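Handout 9: Looking after the folding cell

February 12, 2025

Okay, so last session I promised we'd stop talking about grasp theory and get our hands on the cell in room 211, and this is the handout for that. Bring it with you, because I will be up to my elbows in fabric and won't want to repeat myself! Everything below is about the one cell (the Mirkel arm with the soft two-finger gripper and the wrist camera). The pick-and-place cell next to it has different fingers and a different controller, so please don't carry these settings over.

## Before you power anything up

Walk around it first. I do this every single time, even when I was the last one in there the night before. You're looking for cloth under the base, a cable that has crept out of its clip, a mug on the table (you know who you are), that kind of thing. Then:

- E-stop pressed in, key switch on manual.
- Air on at the wall. Give the line a minute and listen for a hiss near the wrist.
- Table cover pulled smooth. Small creases are fine, but a ridge you can feel with your palm will get picked up as a cloth edge.
- Log sheet out. Write the cycle count before you touch the pendant, not after.

The count matters because the finger pads are on a schedule. We change them every 3000 cycles, and the last pair went on at 1004 on the new counter, so you can work out when you're due. Write your sum on the sheet, too. Two groups got different answers last November and we ended up with a brand new pair in the bin and a worn pair on the arm.

## Checking the fingers

The fingers are soft molded lattices with black tips, and they wear in a sneaky way. From a step back they look perfect. Get your face down level with them (arm in manual, e-stop in, please) and check these:

1. Squeeze each finger gently between thumb and forefinger. They should give by the same amount. If one feels mushy, look for a split at the corner of one of the square holes, which is where the tears start.
2. Run a fingertip over the black tips. You want a bit of drag. Shiny and slick means lint and skin oil, so wipe with a barely damp cloth and let them dry.
3. Pick the fuzz out of the holes. Tweezers are in the Flotley drawer. Don't use the air gun, it drives the lint further in and I've spent whole afternoons regretting it.
4. Close the gripper on a strip of paper and tug. Same pull on both sides? Good. If the paper swings to one side as it closes, the fingers aren't centered and you need the alignment step further down.

## The approach check

Now the fun part. Drop a shirt or a big piece of cloth on the table in a heap, don't arrange it, and jog the arm down slowly with the wrist camera live on the monitor. I like a strong color on the white cover while you're learning, because the border is so much easier to find. Line the gap between the fingers up with a deep fold and stop there. With a good approach the crease runs straight down into the gap, and you can see cloth between the two fingers.
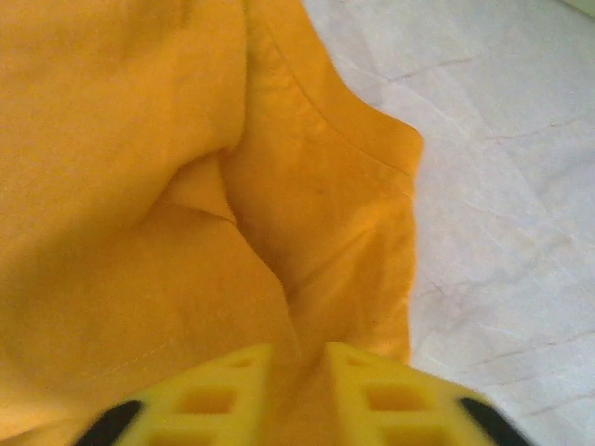 ## What to look for on the monitor

Your fingers will be a little blurry in this view. Leave the focus ring alone! The lens is set for the cloth, and anything that close to it goes soft. Every year somebody "fixes" it and then can't work out why the seam finder has gone blind.

Seams are the other thing to watch. A stitched hem shows up as a thin darker line, and the software likes it a lot, sometimes too much. If it keeps going for a seam when you wanted a fold, drop the edge weight one notch and try again. One notch. Then write it down.

## Alignment, if you failed the paper test

Open the gripper all the way, loosen the two screws on the Cerkow bracket by a quarter turn, and slide the bracket until both tips sit the same distance from the center mark. Snug one screw, then the other, then go back to the first. Repeat the paper test. If it's still off after three tries, stop and come get me, as the bracket may be bent and more tightening will only make it worse.

## For next time

Read the Abou Jaoude notes on regrasping, just the first section (the second half is heavy going and we'll do it together). And each group hands in one filled log sheet, with cycle counts at start and finish and every setting you changed. Messy handwriting is fine, missing numbers are not. Spare pads are in the gray cabinet, bottom shelf, left side.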